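The Plate Job: Notes from the Bench at Trirkembridge

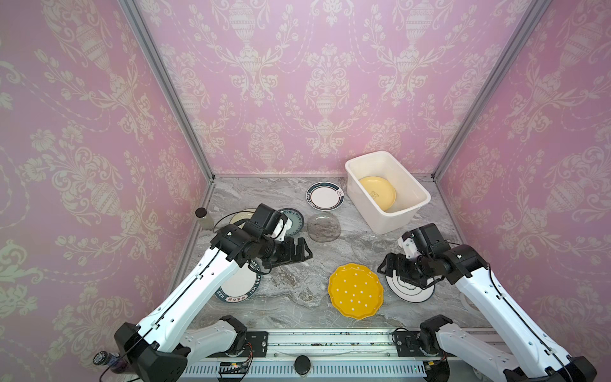 Both arms over the plates at the workshop. Photo: Gladys Guzmán

Readers who skipped the August issue should know that the workshop at Trirkembridge has been trying to build a machine that puts plates in a tub. Readers who did not skip the August issue will remember that we expected to be finished by the fall. It is winter. The machine has a name now (Kaltano, after the street where Cosimo Piras bought the first set of motors out of a garage) and it can put plates in a tub on some days.

Cosimo started the project at home, on a desk, with one arm. One arm turned out a perfectly good coaster-pusher. It could shove a plate anywhere you liked, as long as you liked the floor. The second arm was Jairo Apaza's idea, and so was moving the whole thing to the shared shop, where the power strip is newer and Cosimo's family doesn't eat breakfast.

The two arms now sit on one metal rail along the front of the table. In the first layout each had its own clamp, and every time the left one swung out fast, its clamp crept a little, and the right one would then reach very confidently for a plate that was somewhere else. With both bases bolted to the same rail they at least agree on where they are. The rail needs a vacuuming. There is a sign-up sheet for that and it has one name on it, which is the name of the person who made the sheet.

Now, plates. If you are thinking of building something like this, pick up blocks. Pick up tennis balls. A plate lying flat gives a pair of parallel fingers almost nothing to hold. The rim is a thin edge very close to the table, and the fingers have to get one tip under it without ramming the tabletop. Our current method is to come in low from the side, tip the near edge up a bit, close, and lift slowly. Erlinda Espiritu wrote that routine over a long weekend and calls it "the waiter." The earlier version, which came straight down from above, was called several things.

Then there is the clear glass. Erlinda asked for clear plates to be in the mix from the beginning, on the theory that real kitchens have them, and she was right, and we have all held it against her a little. On gray marble with white veins, a clear plate looks a lot like gray marble with white veins. The software finds the yellow one with the polka dots from any angle in any light. It is the star pupil. It finds the dark-rimmed ones without much fuss, though the lettering on the navy rim gave it ideas for a while, and it would pick out a single word and try to grab that. The clear ones it finds when it feels like it.

Consuelo Villca has been keeping the log, and she ran a proper test last month so that we could stop arguing from memory. She did 205 tries, with the plates put back by hand in a new arrangement each time. The arms got the chosen plate into the tub on 74 of them. Jairo calls this a strong foundation. Consuelo calls it 74. Most of the misses were fingers closing on air just above the rim, and nearly all the rest involved glass. We lost 6 plates during the test, all of them from the thrift store box, and none of them, she would like it noted, the polka-dot one.

A word on the wallpaper, as it has come up in the suggestion box twice. The pink damask around three sides of the table, with the urns and garlands, went up so that the background would be busy. A plain wall makes everything easy, and then the machine falls apart the first time it sees a real room. Gladys Guzmán picked the pattern and stands by it. Anyone who can find a busier one is welcome to bring in a roll, along with their own paste.

Where things stand on the to-do list:

The little circuit board at the front of the rail is still out in the open with its wires showing. Jairo is going to make a cover. Jairo has been going to make a cover for a while. Until he does, please do not set coffee on that side.

The cables along the arms need a little more slack at the elbow. On a long reach to the far corner the left one goes tight, and the arm arrives short. Cosimo has a longer set on order from Sedton Supply and will swap them in when they come.

Two-handed lifts are next. The notion is that one arm steadies the far side of the plate while the other works its fingers under the near side. On paper it should fix most of the near misses. In practice the arms have to agree on who goes first, and so far they both go first. Erlinda has put a speed limit on the pair of them until that gets sorted out.

Replacement finger pads: the shop has some 30 left in the drawer under the Escobar vise. They wear down quicker than you'd think, mostly from scraping marble. If you take the last one, write it on the board.

We could also use more plates. Odd ones are best, with rims and patterns and the kind of cartoon characters children stop liking after a year. Please no heirlooms, and please no more glass until Erlinda says so (she has already said so, but we are holding off). The donation crate is by the drill press.

Build night for Kaltano is every week after the laser cutter class lets out. New people are welcome and will be handed either a screwdriver or the log book, depending on who gets to them first. Bring eye protection. The arms are slow these days, but the plates still come down at the usual speed.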